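Justeo TV Box: Set-up Guide
Section 4: Finding and recording programs
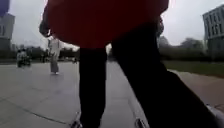

Red coat and dark trousers, outdoors.

Print this section | E-mail this section

Applies to Justeo boxes with software issued September 2023 or later. Complete Section 3 (Aerial and network) before starting.

4.1 Scanning for channels

1. Press HOME and select Settings > Channels > Scan.
2. Enter your postcode. The box uses it to select the correct regional service.
3. Select Full Scan and press OK. Do not disconnect the aerial lead while the progress bar is displayed.
4. When the scan finishes, check the signal reading. A reading of 40 or higher is sufficient for recording. If the reading is lower, see Section 9.

Note: A full scan erases your favourites list. To keep it, select Update Scan at step 3.

4.2 Following a series

1. Press GUIDE and highlight any episode.
2. Press the green button. The Series panel opens.
3. Choose New Episodes Only or All Episodes. The second option also records repeats, including those on secondary channels.
4. Set Finish Late to 5, 10 or 15 minutes. Live finals and awards broadcasts commonly overrun, and 15 is recommended for these.
5. Press OK. A red dot is displayed beside each scheduled episode.

The box can follow up to 44 series at one time. When a network moves a series to a different channel, the link is not carried over and must be set again.

4.3 Following an actor or presenter

1. Press SEARCH and enter at least three letters of the surname.
2. Select the person from the results, then select Follow.
3. Choose Notify or Record. Notify is the default.

Cast information is supplied by the Entili listings service and is refreshed overnight. Guest appearances are not always listed.

Caution: Selecting Record for a performer with a long-running series in repeats can fill the disk within days. Recording stops when the disk is 95 per cent full, and protected programs are not deleted to make room.

4.4 Catch-up apps

1. Select Apps and open Lilholm Catch-up.
2. Enter the code shown on the television at the app's activation page.
3. Return to the box and press OK.

Programs viewed in a catch-up app cannot be copied to the disk. Expiry dates are set by the broadcaster.

4.5 Error messages

1,704: Listings unavailable. Check the network connection, then restart the box.
Clash: Two recordings and a live channel are already in use. Cancel one, or select a later showing.

For Kandton remote controls, the green button is labelled B.

Print this section | E-mail this section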